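Workshop tips: keeping a small JavaScript project tidy

Last updated 2/17/21

These notes cover the upkeep of front-end projects built on a home or workshop machine, where one person does the writing, the building and the backups. They assume Node is installed and that you are comfortable in a terminal.

Pin the Node version

Put the version number in a .nvmrc file at the root of the project and commit it. A project that built cleanly in August can fail the following spring on a newer Node, and the error message seldom mentions the version. Run nvm use before anything else. If you work on more than one machine, check that both report the same number.

Commit the lock file

package-lock.json belongs in the repository. Use npm ci on a clean checkout and keep npm install for when you are adding or changing a package. The two commands do different jobs: npm ci deletes node_modules and installs exactly what the lock file lists, and it stops with an error if the lock file and package.json disagree.

Clear out unused packages

Run npx depcheck in the project folder and read the list before removing anything. It reports false positives for packages named only in configuration files, Babel presets in particular. Remove one package, build, then remove the next. On the Wokby stock-list project this took node_modules from 1690 folders to 1194, and the build output did not change.
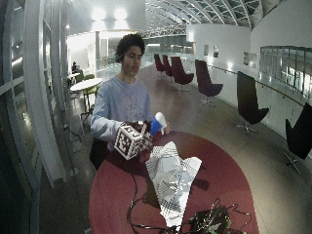
A marker cube held over the maroon table.

Keep the bundle small

Import the function, not the whole library, where the library allows it. Run source-map-explorer on the production build; the development build includes code that will never be shipped and the figures mean very little. Date pickers and charting packages are the usual offenders. If one is used on a single page, load it with React.lazy and wrap it in Suspense.

Store settings outside the code

API addresses and port numbers go in .env. Commit a .env.example with the keys and no values. Variables prefixed REACT_APP_ are written into the bundle at build time and can be read by anyone who opens the developer tools, so passwords and private keys must stay on the server. Restart the development server after editing the file.

Free a stuck port

When the server reports that port 3000 is in use, find the process with lsof -i :3000 and end it with kill followed by the process number. Try plain kill first. Use kill -9 if the process is still listed after a few seconds.

Back up the right folders

Leave node_modules and build out of the backup. Both can be regenerated, and thousands of small files slow down any copy to an external drive. The Tadcombe site folder came to 1472 files with those two excluded. Keep 3 dated copies and delete the oldest when a new one is made. Restore one to an empty folder now and then, run npm ci, and check that it builds.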